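Plaronine hardware wallet review: four months with the second version 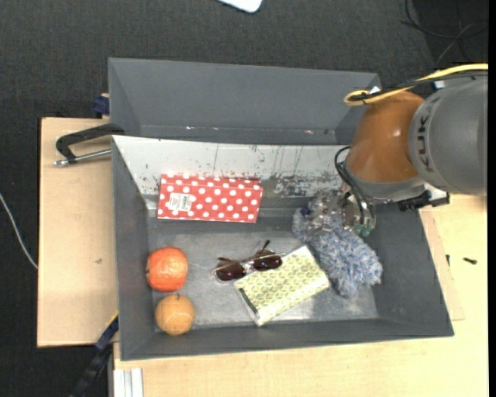 Grey bin on a wooden tabletop, with a red box with white polka dots inside.

The Plaronine is a hardware wallet made by Grarnlow and sold with a companion desktop program called Jostov. I bought mine in March at full price and have used it since then for long-term storage and for staking on a small scale. The first version of the device had a poor reputation for firmware updates, so I paid most attention to that area.

Setup

The device ships without firmware. On first connection Jostov downloads the current release, checks the signature and writes it. The hash is shown on both the device screen and the computer, and the two should be compared before confirming. The comparison is tedious on a small screen, as the hash is split over 4 pages and there is no way to go back a page without starting again.

After that you choose a PIN of between five and 12 digits and generate a recovery phrase. The default is 24 words. Twelve words can be selected under the advanced options. The device asks for every word to be re-entered, in a shuffled order, before it will create the first account. I would like a way to repeat this check later without wiping the wallet. The first version had one and it has been removed.

Passphrases are supported and can be typed on the device or in Jostov. Typing on the device is the safer choice and is slow. Each hidden wallet has its own set of accounts, and Jostov clears them from the list when the cable is pulled out.

Screen and buttons

There are two physical buttons and no touch panel. Addresses are shown in full, in groups of four characters, and do not scroll. Contract calls are decoded for the common token standards. Anything else is shown as raw data with a warning, and signing it requires a setting that is off by default and switches itself off again when the device locks. I think that is the right behaviour, though people who use several lending protocols in one sitting will find it irritating.

The buttons have a short travel and a clear click. The right one on my unit needs a firmer press than the left. It did when new and has not got worse.

Jostov

The companion program runs on Windows, macOS and Linux. There is no phone version. I used it on Linux, where it needs a udev rule that the installer does not add. The rule is given in the help pages, under a heading about cables.

Accounts sync through Grarnlow's own servers unless you enter the address of your own node. Own-node support worked at the first attempt for Bitcoin. For Ethereum it accepted my address, showed a green mark and then continued to fetch token balances from the default server. I confirmed this by watching the traffic. The release notes for Jostov 5.2 say the fault is fixed, and on my machine it is fixed for balances but not for token prices.

Coin control is present and usable. Outputs can be labelled, frozen and selected by hand. Labels are stored in a local file and can be exported in a standard format, which another wallet program read without trouble. Fee selection offers three presets and a manual field. The presets were on the high side whenever I compared them with the mempool, so I stopped using them.

Swaps inside the program go through a partner exchange, Gashaw. The spread is not shown as a separate figure. On the one swap I made, the amount received was noticeably worse than the market rate at the time, and I have not used the feature again. It can be hidden in the settings, though the tab returns after each update.

Firmware updates

There have been two since I bought the device. Both kept the accounts and the PIN. The first stopped partway with a message about a lost connection, and the device restarted in recovery mode. Running the update again from a different USB port completed it. The second went through without incident in seven minutes, most of which was the download.

Grarnlow publishes the firmware source and build instructions. I followed them for the second update and got a matching hash. The instructions assume a container image that is no longer at the address given, and the replacement has to be found in the issue tracker.

Coin support

The maker lists 188 supported assets. Most are tokens on the same few chains. Bitcoin, Ethereum and the larger proof-of-stake networks are handled in Jostov directly. Several others need a third-party wallet, and for those the Plaronine acts only as a signer. Check the list before buying if you hold anything unusual, and look at the column marked "native", as the totals do not separate the two.

Good points
Full addresses on screen
Raw signing off by default
Builds can be reproduced
Labels export cleanly

Bad points
No later check of the recovery phrase
Own-node setting incomplete for Ethereum
Costly swaps with no stated spread
Linux instructions badly placed

Rating

7 out of 10. For Bitcoin alone I would add a point. Anyone with the first version and no complaints about it can wait, as the signing chip is the same and the older model still receives security fixes.

Reviewed with Jostov 5.2. Last updated 5 Aug 2026.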